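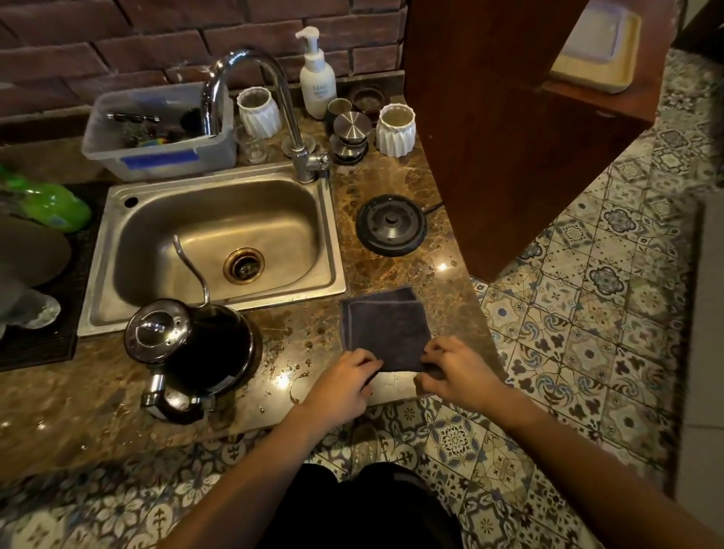 Hard water is water that carries dissolved calcium and magnesium. It is reported as calcium carbonate equivalent, in milligrams per liter. The minerals stay in solution until the water is heated or evaporates, at which point they come out as scale. In a kitchen the first deposits usually form on the faucet, on a stainless steel sink like the one in the first picture, and inside any kettle left with water in it. A microfiber cloth removes fresh spots. Older scale needs a weak acid.

Unit 2: Reading the Condier samples

The Condier well sample measured 51 mg/L and is classed as soft. The Huritz sample measured 700 mg/L and is classed as very hard. Both were titrated with EDTA at pH 10. Record the volume at the first full blue color, with no trace of red left. 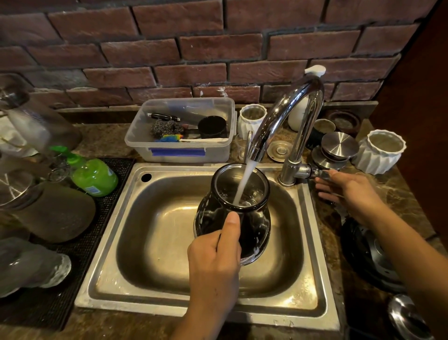 Does boiling remove all hardness from water?

Boiling removes only the temporary part, which is tied to bicarbonate. Calcium sulfate and the chlorides remain dissolved.

Ion exchange

A softener passes water through resin beads loaded with sodium. Calcium and magnesium are held on the resin and sodium is released. Capacity is set by the resin volume and the hardness of the feed. The Noonan unit treats 3,000 liters of its design feed between regenerations. On harder feed the interval shortens in proportion. Regeneration uses concentrated brine, followed by a rinse to drain.

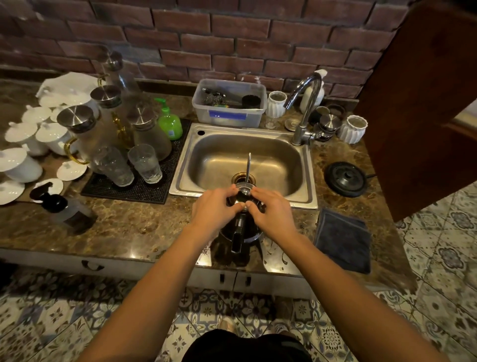
Fig. 3. Coffee press held at a kitchen sink.

Extraction is also affected by hardness. Bicarbonate neutralizes part of the acid in brewed coffee and flattens the taste. For the Grurow exercise, report total hardness and alkalinity separately, both as calcium carbonate.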